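Planning Diary: Fonley Technical Centre
Equipment and Estates Office
Monday, November 6, 2023

The draft equipment plan for the next financial year is due with the Finance Office at the end of the month, and today was set aside for the part of it that concerns the two-arm bench. The bench has been the largest single item in the automation budget since July, when the Centre took the decision to put the study of two-handed assembly on a proper footing. It is also the item on which the fewest figures were agreed in advance. The morning was spent in the assembly room with the purchasing file, and the afternoon at a desk with the same file and a calculator.

The purpose of the entry is to record what was decided, what was left open, and the reasons given at the time. Colleagues who were not present have asked that these entries be fuller than the minutes, and I have tried to meet that request.

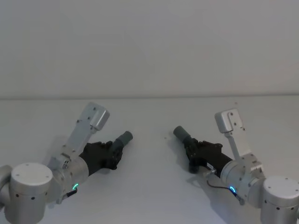

Margaret Ellingworth
Equipment Planning Officer, Fonley Technical Centre

The first matter was the basis on which the arms are to be held. They are at present with us under a hire agreement with Kowalchuk, which runs to the close of the financial year and carries an option to buy. The option has to be exercised in writing, with 12 weeks' notice. The Centre has used this kind of agreement before, for the milling machine, and the experience was mixed: the monthly charge was modest, but the notice period went by unobserved and the agreement renewed itself for a further term at full cost. The date for notice has now been entered in the office calendar and in that of the Finance Office, and a copy of the relevant page has been placed at the front of the file.

On the figures alone, the case for buying is fairly strong. The hire charge, taken over a further three years, comes to more than the purchase price less the rebate which Kowalchuk allows for payments already made. Against this must be set the cost of service cover, which falls to the supplier under hire and would fall to us on purchase. I had assumed in the first draft that service could be met from the general maintenance line. That line is already committed to the lift and the compressor, and it would be improper to lean on it for a third time. A separate service line has therefore been written into the draft, and the bench looks rather dearer as a result. I would sooner it looked dear in November than turned out so in the summer.

The second matter was hours of use. The room log shows 141 hours booked against the bench in the period under review. The figure was lower than I had expected and higher than the Finance Office had been told. Part of the difference is explained by the way bookings are entered, with some groups recording the whole morning and others only the time during which the arms were under power. The log does not distinguish between the two, and so it cannot be relied upon for a cost per hour. A revised booking sheet will be put out next week, with a column for each. It will be asked of every group, including our own.

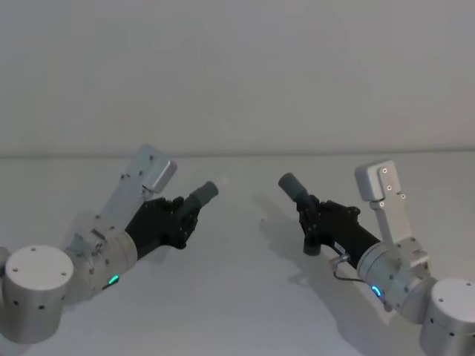 The comparison of hours matters chiefly on account of the application to the Zomus fund, which asks for a cost per hour of use and will not accept an estimate without the records behind it. The fund will consider up to half the purchase price of shared equipment, on condition that the equipment is open to outside users for a stated share of the week. We have not yet settled what that share should be. The teaching staff would prefer that it fell outside term. The fund's guidance is silent on the point, and I have written to ask.

I should add that an award from Zomus, if one is made, will be paid in arrears. The Centre would need to find the whole sum at the point of purchase and reclaim the share afterwards. This was overlooked in an earlier plan, for other equipment, and led to an uncomfortable quarter. The draft now shows the full amount going out and the award coming in as separate lines, in different months, so that the cash position can be read directly from the page.

The third matter, and the one that took the longest, was the question of what else must be bought if the arms are bought. It is usual in plans of this kind to price the machine with care and to leave the remainder to a single line marked "sundries". The sundries line for the bench had reached a size at which the Finance Office was entitled to ask what was in it, and has asked.

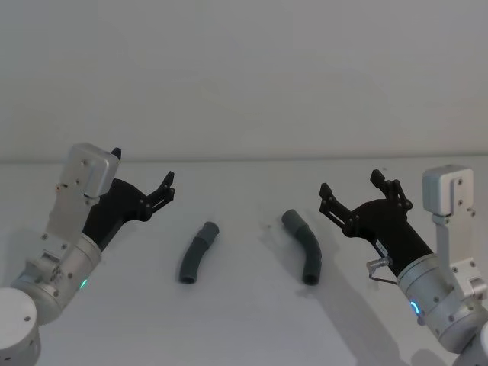

Workpieces are the largest part of that line, and they had never been costed on their own. Groups have been drawing them from the general stores, where they are booked out under plumbing and electrical fittings and cannot afterwards be told apart from what the estates staff use. For work of the present sort, with a pair of dark grey curved tubes laid on the table and a gripper standing open near each, a programme needs a good many matched pieces kept aside for its sole use. A tube that has been handled over a long run of trials may be marked or worn at the ends, and the group leaders were firm that worn pieces should be set aside and replaced on a fixed schedule. I have accepted this. A figure of £1,067 has been entered for workpieces for the year, which is the total of the returns the groups sent in, and stores have agreed to open a separate code for them.

It was suggested that the pieces might be bought in a single order at the start of the year to obtain the better price. I am not in favour. The groups have changed their minds about sizes more than once, and there is already a shelf of brackets from an earlier programme which no one has asked for. Two orders, one in the autumn and one after the spring review, would cost slightly more in carriage and would spare us the shelf.

Software was taken next. The Jumovis licence is charged by seat, and the Centre holds more seats than it has people trained to sit in them. The renewal falls in the same month as the hire payment. I have proposed that two seats be allowed to lapse and that the saving be moved to training, where the line has not been raised for some while. The teaching staff have asked for time to consider whether the seats would be wanted for the evening course. An answer is needed before the draft goes forward, and if there is none I shall leave the licence as it stands and note the point for next year.

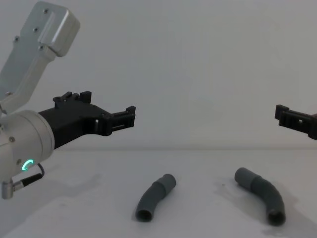 Spares present a different difficulty, in that the price list from Kowalchuk covers the arms themselves and stops at the wrist. Everything beyond that point has to be planned for by the Centre, and the parts which do the gripping are the ones most likely to meet the table, the workpiece or each other. I asked that the draft should therefore treat the black grippers as a line of their own, apart from the silver arms that carry them, and that it should include the short connector and the black cable that loops back to the joint, which sits in the open and is the sort of item that is remembered only when a session has to be cancelled. The workshop has been asked to say whether it could make replacement gripper parts in house, at what price in material, and with how much of the technician's time. The last of these is the figure I should most like to have. Parts made in house have been entered in previous plans at the cost of the material alone, and the technician's hours have then been missed from somewhere else.

There was some discussion of whether to hold a complete spare arm. The price is such that it would have to go forward as a separate capital request, and I do not think it would succeed this year. Under the present hire agreement a replacement is to be supplied within a stated number of working days. I have asked Kowalchuk whether the same terms could be carried over into a service contract after purchase, and at what charge. Their reply will bear on the choice between hire and purchase more than any other single item, and the draft has been marked to show this.

The room itself was considered briefly. The bench occupies a plain table against a plain wall, and the groups have asked that it should stay so, with nothing stored on or above it. Estates had pencilled in shelving for that wall. The shelving has been moved to the corridor side and the cost is unchanged. A request for a second table has been carried to the furniture list, where it will take its turn.

Actions arising, all for this office unless noted:

Notice date for the hire agreement confirmed with the Finance Office in writing.
Revised booking sheet issued to all groups.
Letter to Zomus on the hours of outside use – sent today.
New stores code for workpieces (Stores).
Decision on the Jumovis seats (Teaching).
Estimate for gripper parts, with technician's time shown (Workshop).
Service terms from Kowalchuk, to be added to the file on receipt.

The draft will be circulated once the workshop estimate is in. I have left the depreciation period blank for the present, as the Finance Office and the auditors have given different advice on it, and I have asked them to settle the matter between them.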